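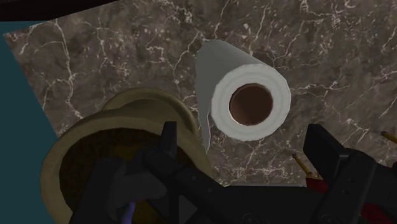
Garnulum residents will pay more for kitchen and household waste collection from April, after the town council approved a new fee schedule at its evening meeting.

The annual charge per household goes up from $79 to $182. It covers weekly pickup of food scraps and paper waste, plus the regular trash bin, which will now be emptied every 2 weeks. Recycling stays as it is.

Council member Bello Balogun, who introduced the measure, said the old fee had not changed since the town signed its first contract with the hauler Grolell. That contract runs out in March. Grolell was the only company to bid on the new one.

"We asked for prices with and without the food scraps," Balogun said. "Without them the trash bill went up almost as much, so we kept them in."

Under the new schedule, used paper towels, napkins and uncoated paper plates go in the food scraps bin. Until now they went in the trash. Cardboard tubes go with the recycling. Coated paper, wipes and diapers still belong in the trash.

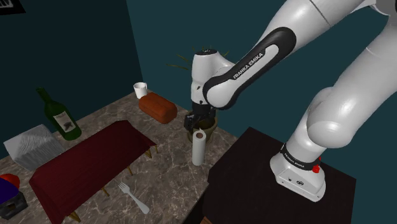

*A robot arm reaching over a marble-patterned countertop.*

The town will give each home a small countertop pail and a larger bin for the curb. Pails can be picked up at the Boonyarit Street depot starting in March, between 8 a.m. and 4 p.m. Residents who can't get to the depot can call the public works office and have one dropped off. Curb bins will be delivered.

The service covers 1,446 households. Apartment buildings with shared dumpsters are not included and will keep their current arrangements with private haulers. Homes on Flilia Road past the bridge are included for the first time. Pickup there will be in the afternoon, and residents are asked not to put bins out on the bridge approach.

Several people spoke against the increase during public comment. One homeowner said trash pickup every other week would not work for families with babies. Balogun said a second trash bin would be available on request for homes with children in diapers, with no added charge. A motion to delay the increase until summer failed.

Bills will be mailed in March and can be paid in full or in two parts. Residents who already get the senior discount on their water bill will get the same discount on waste collection and do not need to apply again. The full list of what goes in each bin is posted at town hall and at the library.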